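Studentische Mitarbeit (m/w/d) im Projektkurs Robotergreifen, Gruppe Wemomura
Hochschulstandort Plernirholm, Beginn im Februar
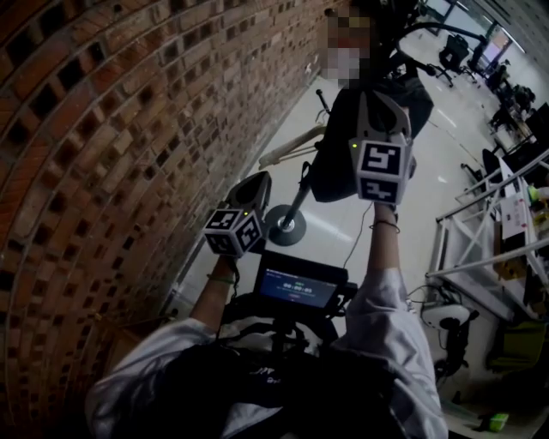 Der Projektkurs Robotergreifen erarbeitet über zwei Semester einen Datensatz zweihändiger Manipulationsaufgaben und trainiert damit Steuerungsmodelle für einen zweiarmigen Versuchsaufbau. Die Gruppe besteht aus Studierenden der Mechatronik, der Informatik und der Arbeitswissenschaft; zum Sommersemester werden 3 Plätze neu besetzt. Aufgezeichnet wird mit handgeführten Greifern, je einem pro Hand. Auf jedem Greifer sitzt ein weißer Würfel mit quadratischen Schwarz-Weiß-Mustern, über den die Lage des Greifers im Raum bestimmt wird. Ein kleiner Bildschirm vor der Brust zeigt die laufende Zeit im Format 00:00:05 an. Wer sich bewirbt, sollte bereit sein, diese Ausrüstung selbst zu tragen und auch längere Aufnahmereihen sorgfältig durchzuführen.

Stand der Arbeiten
Der Datensatz umfasst derzeit 2.934 Episoden zu 121 Aufgaben. Die Aufgaben stammen aus den Bereichen Sortieren, Verpacken, Fügen und Tischabräumen. Ein Teil der älteren Episoden wurde mit einer früheren Kalibrierung aufgenommen und muss vor der weiteren Verwendung umgerechnet werden. Das Auswertewerkzeug Bellini liegt in einer lauffähigen Fassung vor, die Dokumentation ist unvollständig.

Aufgaben
Durchführung von Aufnahmen nach Ablaufplan, einschließlich Auf- und Abbau
Kalibrierung der Greifer und Kontrolle der Markererkennung vor jeder Reihe
Sichtung und Annotation der Episoden in Bellini, Kennzeichnung von Fehlversuchen
Umrechnung der Altdaten auf das aktuelle Koordinatensystem
Pflege der Skripte für Zeitabgleich und Export (Python)
Mitarbeit am Wettbewerbsbeitrag der Gruppe für das Hochschultreffen in Prustville

Die Aufgaben werden zu Semesterbeginn verteilt. Ein Wechsel zwischen Aufnahme und Auswertung ist nach der Hälfte der Laufzeit möglich.

Voraussetzungen
Immatrikulation in einem technischen oder naturwissenschaftlichen Studiengang, ab dem dritten Fachsemester
Grundkenntnisse in Python und im Umgang mit der Kommandozeile
Lineare Algebra im Umfang der Grundvorlesung, insbesondere Koordinatentransformationen
Deutsch oder Englisch in Wort und Schrift; die Protokolle werden auf Englisch geführt

Von Vorteil sind Erfahrung mit ROS 2, Kamerakalibrierung oder 3D-Druck. Vorkenntnisse im maschinellen Lernen werden nicht vorausgesetzt. Beide Hände werden bei der Aufnahme gleichzeitig eingesetzt, ob jemand Links- oder Rechtshänder ist, spielt für die Auswahl keine Rolle.

Umfang und Vergütung
Die Beschäftigung umfasst 30 Stunden im Monat und ist auf ein Semester befristet, eine Verlängerung um ein weiteres Semester ist vorgesehen. Die Vergütung richtet sich nach dem Satz der Hochschule für studentische Hilfskräfte. Alternativ kann die Mitarbeit als Projektmodul angerechnet werden; eine Vergütung und eine Anrechnung derselben Stunden schließen sich aus. Aufnahmen finden vormittags ab 9:30 Uhr statt, die Annotation kann zeitlich frei eingeteilt werden.

Vor der ersten Aufnahme ist eine Einweisung in Gerät und Arbeitsschutz zu absolvieren. Hinzu kommt eine schriftliche Einwilligung in die Verarbeitung der Bild- und Bewegungsdaten. Gesichter weiterer Personen werden vor der Weitergabe des Materials unkenntlich gemacht.

Bewerbung
Einzureichen sind ein kurzer Lebenslauf, eine aktuelle Notenübersicht und eine halbe Seite zu einem technischen Projekt, an dem Sie beteiligt waren. Quelltext kann als Verweis auf ein Repositorium beigefügt werden. Alle Unterlagen bitte in einer PDF-Datei über das Stellenportal der Hochschule, Kennwort Wemomura.

Fachliche Fragen beantwortet Erick Obura (Aufnahme und Kalibrierung). Fragen zu Vertrag und Anrechnung richten Sie bitte an Vittoria Cirillo, Kursleitung. Die Gespräche dauern 30 Minuten und schließen eine kurze praktische Probe mit den Greifern ein.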